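Ellgate Field Recording News

Mismatched pairs in the Khamphan sessions

On Wed 18 August we stopped accepting new recordings from the Khamphan homes for the rest of the day. The reason was a fault in Planach, our own import software, and it affects 237 of the 543 two-handed sessions that had come in from that group. No equipment was damaged and no one was hurt by this fault, but a lot of good work got filed the wrong way. This item covers what happened, what we have changed, and what operators need to do.

Duangjai Thepsuriya found it. She was reviewing jewelry tidying sessions for the Kiko task set and saw a left gripper close on a bracelet while the right-hand view had the same bracelet already in the box. She took it for a one-time slip in playback and moved on. The next session did it too, with a gap of a different length. She then went back to a batch she had passed the week before and found the same thing there.

The jewelry task is a hard one to catch this in. Two hand-held grippers work over a printed cloth, the pieces are small, and several of them look alike once they are in a pile. A pair of pearl bracelets can trade places between two views and a tired reviewer will let it go. With the dish sessions the mismatch would have been plain in seconds.
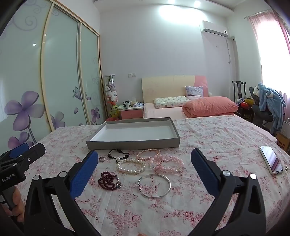

Planach matches the left and right recordings by start time. When both grippers are started together, the match is right. When an operator starts one, stops it, and starts it again, there is an extra short file on that side. The software was supposed to drop any short file before matching. After the January update it matched first and dropped second, so every later pair in that batch was off by one. The left hand from one take was joined to the right hand from the take before it.

Each file is fine by itself, which is why the automatic checks passed them. Those checks look at length, brightness and whether the grip readings are present. None of them asks whether the two hands belong to the same take. We had talked about adding a check like that last winter and put it off for other work. That was a mistake on the office side, and the operators did what their instructions told them to do.

What the fault does to the data

A robot trained on those pairs would be shown one hand holding a bracelet steady while the other hand does something unrelated. For single-hand tasks this would not matter. For tasks like the tangled strands, where one side holds and the other side lifts, it would teach the wrong thing. The Kiko training run that used the first part of this set has been stopped and its results set aside. The team there had already noticed the test arm hesitating with its second hand over the box, and had spent most of a week looking at the arm for a cause. We have apologized to them for that week.

We do not think there is any danger to people from what was trained so far. The test arm runs at low speed behind a barrier and was only handling beads and bangles. All the same, a machine that is wrong about where its other hand should be is a safety matter, and we are writing this up as one. The report will be sent to all sites when it is finished.

What has been fixed

Planach now drops short files before matching. It also compares the two views at the start of each take and holds the pair for a person to look at if they disagree. This second check is slow - expect imports to run longer than you are used to. Please leave the import window open until it finishes. Closing it early puts the whole batch back at the beginning of the line.

The 237 sessions are being matched again by hand. The original files were kept, so almost all of them should be usable. We will lose the ones where a file was cleared from the storage card before the next take. Operators will be paid for every session, including any we can't use.

A batch counts as affected from the first restart onward. If you never restarted a gripper partway through a batch, your sessions are fine as they are and you will not hear from us about them.

What the correct pairs look like

For the jewelry task, both hands should be seen working over the same layout. If the tray in one view holds the beaded strands and pearl bracelets and the other view has them still out on the cloth at the same moment, the pair is wrong. Reviewers should check the tray first, then the phone, cups or anything else nearby that gets moved between takes. The background of the room is no help. It is the same in every take, and that is how several of these got through.
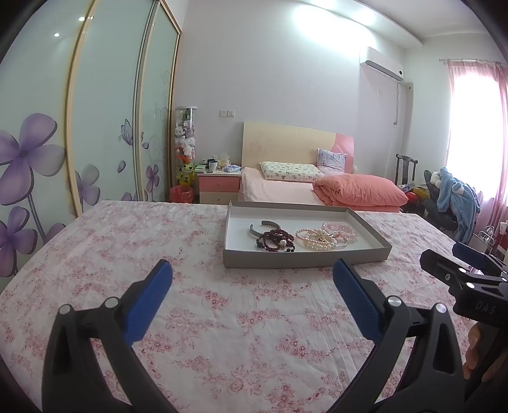 Steps for operators until further notice

Start both grippers, then hold the jaws open over the work for a full two seconds before touching anything.

If one side fails to start, stop both sides. Start both again from the beginning. Do not restart one side alone.

Lay the pieces out again between takes in a different order. It gives the reviewers something to match on.

Say so in the session notes if you restarted. A word or two is plenty.

Do not clear a storage card until the import shows complete for both hands.

One other report from the same week

An operator had the skin of a fingertip pinched in the linkage while picking a loose bead out from between the arms. The skin was not broken. Please put the gripper down and let go of the handle before reaching into the jaws, even for something small. The same goes for thin strands caught around a pin - lay it on the cloth and work the strand free with both hands.

Reviewers who want the list of affected batches can get it from Duangjai. She is also looking for 12 more reviewers for the rematching work, which is paid at the usual rate and can be done from home. Imports from Khamphan are open again.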